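Print this page | E-mail this page

Dosix game log, release 11/26/23

Shift-level data for 132 women's handball matches played in the Memitz league. One row per possession, 3369 rows in the sample file; the full file is sent on request.

Sources

Official score sheets from the Lirnska and Brzozowska arenas. Overtime is coded as period 3. Shootouts are left out – they have their own table.

Fields

match_id: integer
period: 1 to 3
clock: seconds left in the period
result: goal, save, miss, turnover

Known problems

- Goalkeeper changes are missing for 52 matches.
- Clock values before June were typed by hand and can be off by a second or two.
- Empty-net goals carry no flag.
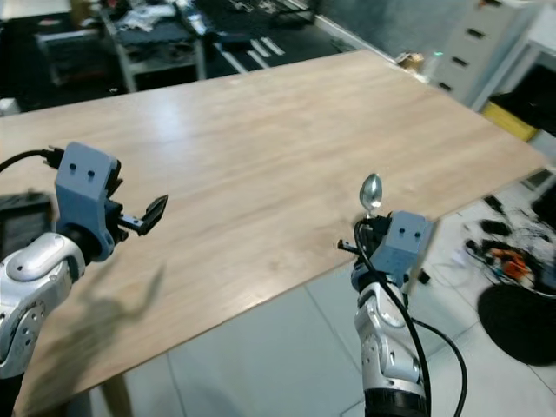
Loading

Read the file in blocks of 1000 rows. Text is UTF-8, comma-separated, with no quotes around names.

Contact: Dosix data desk | Copyright Dosix | Back to top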